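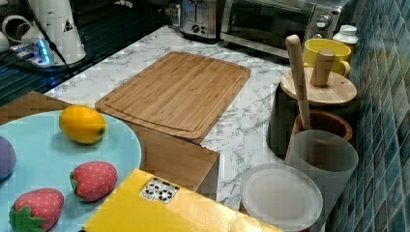 그림 4-1. 상판 위의 도마와 모형 과일 접시

4. 조리대 차리기

Keletti 놀이 주방 세트의 상판을 꾸미는 순서입니다. 3장에서 수납장 조립을 마친 분만 읽으십시오. 나사가 남았다면 3장으로 돌아가시고, 하나만 남았다면 양심에 맡깁니다.

4.1 상판 닦기

1. 마른 천으로 상판을 닦습니다. 대리석 무늬는 무늬일 뿐이므로 대리석용 광택제는 쓰지 마십시오.
2. 벽 쪽 모자이크 타일은 물기를 꼭 짠 천으로 닦습니다. 줄눈을 칫솔로 문지르고 싶은 마음이 들면 댁의 욕실부터 살펴보시기 바랍니다.

4.2 도마 놓기

1. 대나무 도마는 홈이 파인 면이 위로 오게 놓습니다. 홈은 과즙을 받는 자리입니다. 모형 과일에서 과즙이 나올 일은 없지만 홈은 성실하게 대기합니다.
2. 도마를 상판과 나란히 맞출 필요는 없습니다. 그림 4-1처럼 조금 비스듬해도 됩니다.
3. 한쪽 모서리를 눌러 봅니다. 덜컥거리면 안쪽으로 밀어 넣습니다.

주의: 도마 위에 올라서지 마십시오. 시험 하중은 20kg이며, 이 수치는 어른을 염두에 두고 정한 것이 아닙니다.

4.3 접시와 모형 과일

1. 하늘색 둥근 접시를 도마에서 손이 닿는 거리에 둡니다.
2. 레몬과 딸기를 접시에 담습니다. 꼭지 방향은 자유입니다. 교정 담당 Kenneth Villanueva 씨는 꼭지를 모두 위로 향하게 하자는 의견을 냈으나 채택되지 않았습니다.
3. 과일을 접시 가장자리까지 쌓지 마십시오. 둥근 과일은 굴러가고, 굴러간 과일은 대개 냉장고 밑에서 발견됩니다.

참고: 분실한 과일은 낱개로 주문할 수 있습니다. 레몬의 부품 번호는 426, 딸기는 279입니다. 딸기는 꼭지 모양이 서로 다를 수 있으며 불량이 아닙니다.

경고: 모형 과일은 먹을 수 없습니다. 아이보다 손님에게 먼저 알려 주십시오.

4.4 벽 쪽 용기

1. 적갈색 통을 타일 벽 가까이에 세우고 긴 나무 조리 도구를 꽂습니다. 손잡이가 비스듬히 기대는 것은 정상입니다.
2. 반투명 컵은 통 앞에 둡니다.
3. 뚜껑이 있는 낮은 용기는 맨 앞에 둡니다. 뚜껑은 가운데를 누르지 말고 둘레를 따라 눌러 닫습니다.

주의: 긴 도구를 앞줄에 두면 소매에 걸립니다. 걸린 뒤의 순서는 4.3의 3번과 같습니다.

4.5 정리와 보관

1. 과일, 접시, 용기 순으로 치웁니다.
2. 도마는 마른 천으로 닦아 세워서 보관합니다. 식기세척기에는 넣지 마십시오. 한 번쯤은 괜찮지 않느냐는 문의가 많은데, 그 한 번에 휩니다.
3. 플라스틱 용기는 약 65도가 넘는 물에 담그지 마십시오.
4. 폐기할 때는 라벨의 분리배출 표시를 따릅니다. 라벨을 먼저 떼어 버린 경우에는 지역 배출 기준을 확인하십시오.

벽 선반을 함께 구입하셨다면 5장으로, 그렇지 않다면 6장 '문짝이 저절로 열릴 때'로 넘어가십시오.

개정: 2019년 12월 12일, Elibariki Kariuki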